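The Date on the Lid

Loltholm sells a storage calendar for the kitchen. It costs $33, it sticks to the inside of a cabinet door, and it tells you when to throw away food that is very likely fine. I have had one up since August and I have started to resent it.

The pitch is familiar by now. Households waste too much, the thinking goes, and they waste it by losing track. So you buy a product to keep track. Rundico has an app that does the same job with alerts, and Prudard will mail you bins with dials on them. All three want you to treat the date printed on a package as a deadline.

For most shelf foods it is nothing of the kind. In the United States, outside of infant formula, federal law does not require these dates, and "best by" is the maker's guess at peak quality. Canned goods that are low in acid, such as beans, meat and most vegetables, will usually keep for years past it if the can is sound and the cupboard is cool and dry. Tomatoes and fruit lose flavor sooner. A can that bulges, leaks or is badly dented along a seam should go in the trash, whatever the date says.

Rundico's own newsletter boasts of 3414 alerts sent in one week to testers in the town of Asfaw. It doesn't say how many of those alerts led to somebody eating the food. I wrote to ask. The reply thanked me for my interest in mindful storage.

My own test was less grand. I went through my pantry and pulled out everything the calendar wanted gone, 19 items in all. There was a bag of rice, several jars of mustard, dried lentils, tea, and a lot of cans. I ate my way through most of it over the winter. The tea was dull. One box of crackers tasted like the box. The rest was dinner.

I can see a use for a marker and a strip of tape on leftovers in the fridge, where days really do matter. I can see moving older cans to the front. Neither of these needs a subscription, and I suspect that is the trouble with them as far as the storage business is concerned.

The calendar is still on the door. It left a sticky patch when I tried to peel it off.

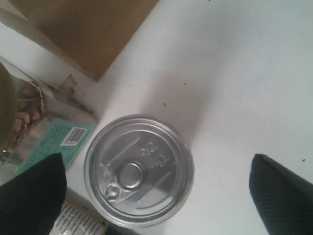
A can with a pull-tab lid. Check the seams before you worry about the date.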